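The drawer that eats everything

Every household has a place where things go to be dealt with later. In ours it was a hall table, until the hall table disappeared beneath its duties and had to be given to a cousin. Its replacement was supposed to be a clever bit of furniture. What we got was a second drawer.

I have spent the past month reading up on drawers, which is not how I saw my forties going. The trade in storage is enormous and permanently cheerful. The Vitel catalogue, which arrived on September 8, 2023 and has not left the bathroom since, runs to 294 pages and contains 39 kinds of drawer divider. There are bamboo ones and felt ones. There is one shaped like a honeycomb, for people who own only socks and wish to be admired for it.

The rival school is represented by Zirnex, whose cabinets come without dividers at all, on the principle that a grown adult should be able to put a stapler down and find it again. I admire the confidence. I have also met my stapler.

To see how the tidy half lives, I went to Kutdale, where the Olaniyan showroom occupies the upper floor of what used to be a carpet warehouse. It still smells faintly of underlay. The company sells tables and cabinets to people with small flats and large intentions, and it runs an afternoon class called Clear by Teatime. The class costs almost 50 pounds and includes a biscuit.

We were taught that a drawer has a front, a middle and a back, and that most of us live entirely in the front. The middle is for things we believe we use. The back is for takeaway menus from restaurants that have since become nail bars. Our homework was to empty one drawer at home, all the way, and put back only what we could name a use for.

I lasted 4 minutes. I found a key to nothing, a sewing kit from a hotel and the instructions for a kettle we no longer have. All three went back in, the key because throwing away a key is obviously how you summon the lock.

The showroom people are kinder about this than you might expect. Their view is that the drawer is rarely the villain. The trouble starts on the way to it, with whatever has been put down on the nearest flat surface and left there to mature. So they like a cabinet next to a table, near enough that putting a thing away takes no more effort than abandoning it.

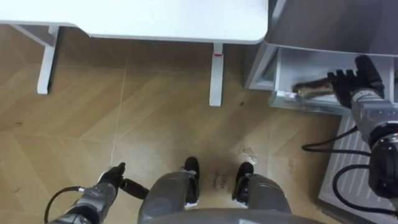
HOME & STORAGE

A white table with a rounded corner and a white drawer pulled open towards it, with one brown thing lying inside: I could live like that until lunchtime. The herringbone floor helps, as herringbone always does, though I was more comforted by the crumpled bit of clear plastic lying on it. Packaging gets everywhere. You can buy the calmest furniture in Kutdale and there will still be a scrap of wrapper by the table leg.

Rounded corners, incidentally, are worth having if your hips and your hallway are on poor terms. Pale insides are good too. A dark drawer is a cave, and batteries go into caves to die, whereas a light grey interior gives you a sporting chance of spotting them.

As for dividers, I have come down on the side of two, fixed, and none of them hexagonal. The class repeats in October and I have put my name down. The key is coming with me, in case somebody there has the lock.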